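Bench and Counter Tips from the Gralinow Open Day
Posted Mar 11, 2021

Gralinow opened its Hullville shop to visitors for one afternoon, and I went to see the two-arm tabletop station. The task was simple: one bowl, one food item, two arms, and the item has to end up in the bowl. Candela Villanueva ran the station and answered questions between runs.

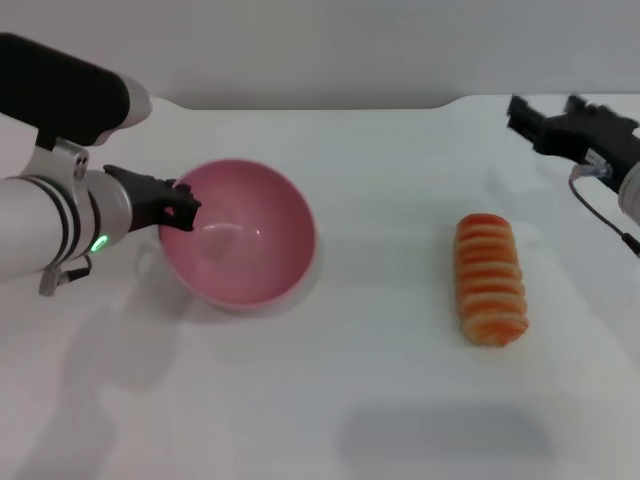

Most of what she said about setup applies to any kitchen counter or workbench. I took notes on that part and left the software alone. The tips below are in the order they came up.

Clear the surface first
The crew takes everything off the table before a run and puts back only what the task needs. At home, do the same before you start a recipe or a repair. Move the mail, the fruit and the coffee gear to another surface. Pushing them to the back does not count, as they will drift forward again while you work.

Use a matte surface under even light
Villanueva's first complaint about most work areas was glare. A glossy top throws back the overhead light and hides small parts, crumbs and spills. If your counter is polished stone, put down a matte cutting mat. Plain white or light gray is best for dark screws and spices. For rice, flour and clear plastic parts, switch to a dark mat.

Soft shadows are fine. A hard shadow falling across your cutting hand means the lamp is on the wrong side. Right-handed people should light from the left, and left-handed people from the right.

Hold the bowl at the near rim
A light bowl slides when something is dropped or scraped into it. One finger hooked over the near rim, pulling slightly down, will hold it. Gripping the side takes more effort and tends to tip the bowl. If you need both hands, put a damp dishcloth under the base. Fold it once. More layers than that and the bowl rocks.

Pick a bowl color that stands out
The bowl should not match the counter. Visitación Benítez, who looks after the parts shelves in the same building, keeps her colored bowls for small hardware and her white ones for nothing at all. She said she lost too many washers in white ones. The same goes for measuring out ingredients: you want to see at once whether a bowl is empty.

Pick up long items across the narrow part
Rolls, pastries and anything else longer than it is wide should be taken across the narrow direction, near the middle of their weight. If one end is wider, move your grip toward that end. Tongs should meet the item square. Coming in at an angle rolls it away from you, and soft pastry will tear along a ridge.

Close the tongs until the item stops moving, then stop closing. Squeezing harder does not make the hold any better on soft food.

Bring the bowl close
A short carry drops less. Set the bowl a hand's width from the food and lift only high enough to clear the rim. This is a good habit for hot oil, wet batter and painted parts.

Give each hand a side
With two people at one counter, or two hands on one job, decide which side each covers. Left holds, right moves. Reaching across is where sleeves get into the sauce. The question of who goes first came up several times in the afternoon, and the answer was always to settle it before starting.

Watch the cords
Loose cords should hang down at the side, with enough slack for the full reach of the tool and no more. Move the tool through its whole range by hand, unplugged, before you turn it on. For a hand mixer, check that the cord clears the bowl on both sides. Hook-and-loop ties are easier to redo than plastic ones.

Time the reset
Try a 30-second reset after each step: wipe, return the tool, empty the scrap dish. If it takes more than 60 seconds, there is too much on the counter.

Further notes
Zabala, the shop next door, sells mat offcuts by the piece. Ask for the matte side sample before buying. Gralinow plans another open day in September, and Villanueva expects to have the same station running. Parking is on the Bretano side of the building - use the lower entrance.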